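Keeping the Trellell cell running

4 February 2019

The Trellell cell at Kitix is a small one: a single arm, a two-finger gripper and a work surface where it picks up and places shaped blocks. The technician who looks after it also built most of it. We talked between two test runs, with the gripper covers off and a tray of screws on the bench.

The arm came used, and the first job was giving it something solid to stand on. "The old bench moved when the arm stopped hard," the technician says. "You couldn't see it, but you could see it in the picks. They were fine in the morning and off by the afternoon."

The new base frame was made by Alumow to a drawing that went back and forth until September. On top of it goes a pegboard, and on the pegboard goes the work board. The technician wanted a surface that could be taken off and put back without teaching every position again.

"I check the bolts before I check anything else – always. If the board has crept, every point in the program is wrong by the same amount, and people start editing points one at a time. Then you have a real mess."

The maintenance plan is a sheet of paper taped inside the controller door. Fingertips are wiped at the start of each shift. The grip is tested every 50 cycles with the same block, and the gripper is opened and greased every 4,000. The technician had tried stretching that to a longer interval and went back after one finger began to lag behind the other.

"It closed, but it closed crooked. The block would turn a little as it was picked up. With a cylinder you don't notice. With a star you do, because the points end up facing the wrong way when you set it down."

The repair was a worn guide bushing. The part was cheap, but getting to it meant taking off the whole finger carrier, and the cable behind it had been tied too short by whoever built the unit. The new cable has a loop of slack and a clamp from Magalhães. It has now gone more than 100 shifts without a fault.

Fault 169 is the one that still comes up. The manual lists it as a position error on closing. In this cell it has nearly always been dirt on the finger slide, and the technician cleans the slide before opening the software.

"I had a new operator reset it all morning. The reset works, so why wouldn't you? But it comes back sooner each time, and by then the slide is scratched."

Asked what should change next, the technician names the lighting first, then a second set of fingers, already set up and measured, so that a swap takes minutes. The spare set is on order. 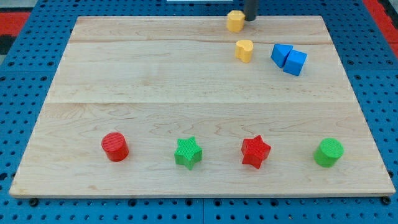

How do you check the position after the work board has been off?

"I run the arm at low speed to a point just above each corner of the board and compare the gaps with a feeler gauge. If they match the sheet, I do one slow pick and go back to normal speed. If one corner is off, I loosen the bolts, seat the board again and start over."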